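How do I divide one table fairly between two kids who both do homework there?
Posted by Prasetyo Menon, 16 Jul 2026

Hello everyone, and thank you in advance for reading, I know I go on a bit. We are moving into a smaller apartment before school starts in September, and my son and daughter, who have had their own desks up to now, will have to share a single table. He is a spreader. She is a stacker. Last winter we tried them together at the kitchen table for a week and it ended with a juice glass on a science report and two children not speaking at dinner.

I have 200 dollars set aside for the whole thing, and I would love to spend less. Should I put down tape? Buy some kind of divider? Or do I let them work it out themselves, as my mother insists? The table will be wood, in an orange-brown sort of finish like this one.
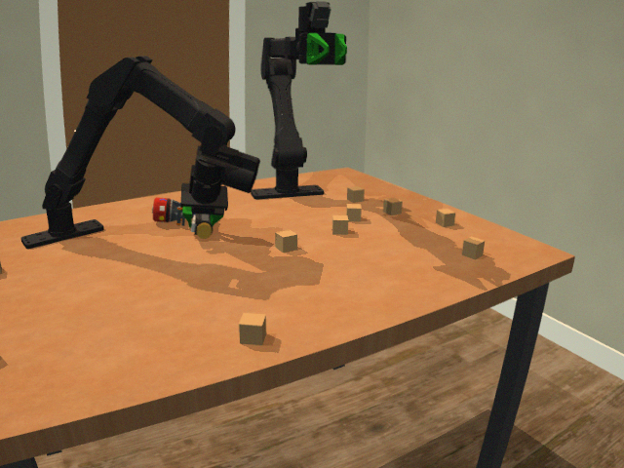 Wooden tabletop with small cubes on it.

I do worry about pencil dents and glue on a finish like that, so any thoughts on protecting it would be welcome too.

Sivaprasad Rajan

Oh, I feel for you, we went through this with our two and there were tears (some of them mine). My warm advice is to skip the tape. We put tape down the middle and it turned into a border, with disputes over every eraser that rolled across, and it left a gummy line that I was rubbing at with cooking oil for ages.

What worked for us was giving each child a big desk mat. Ours are the plain felt ones from Clotus and they cost 15 dollars each. Whatever is on your mat is yours, whatever is off it gets put in the basket at the end of the day, and you can have it back by asking politely. The mats also take care of most of your pencil dents, though glue will still find a way, so we keep a sheet of old vinyl for craft projects and roll it up behind the bookcase afterward.

The other thing I'd say is to look hard at where they sit. Side by side along one long edge sounds friendly, but elbows meet, especially if one of yours is left-handed and ends up on the wrong side. Try them at opposite corners before you buy anything at all!
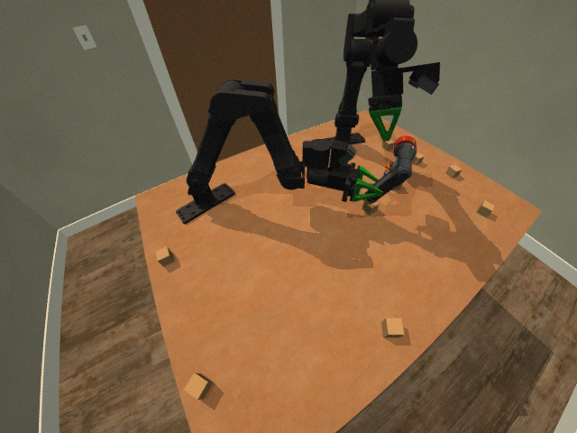

Corner seating also means each of them gets a short edge to lean a bag against, and you can put one lamp between them instead of paying for a pair. Let your daughter have her stack on the side nearest the wall so it can't be knocked over. Your son will need to spread out somewhere, so maybe he gets the floor for maps and posters. Mine still does his best thinking down there, lying on his stomach with his socks half off.

Give it 2 weeks before you change anything. The first few days were awful for us and I nearly gave up.

gautier50

Different times. One does homework before dinner and one after. Costs nothing. Wax the table.

Prasetyo Menon

Thank you both so much! We are going to try the mats and the corners, and I've shown my daughter the part about the wall, which she has already started quoting to her brother. Sivaprasad, do the felt ones go in the washing machine, or do you just wipe them down?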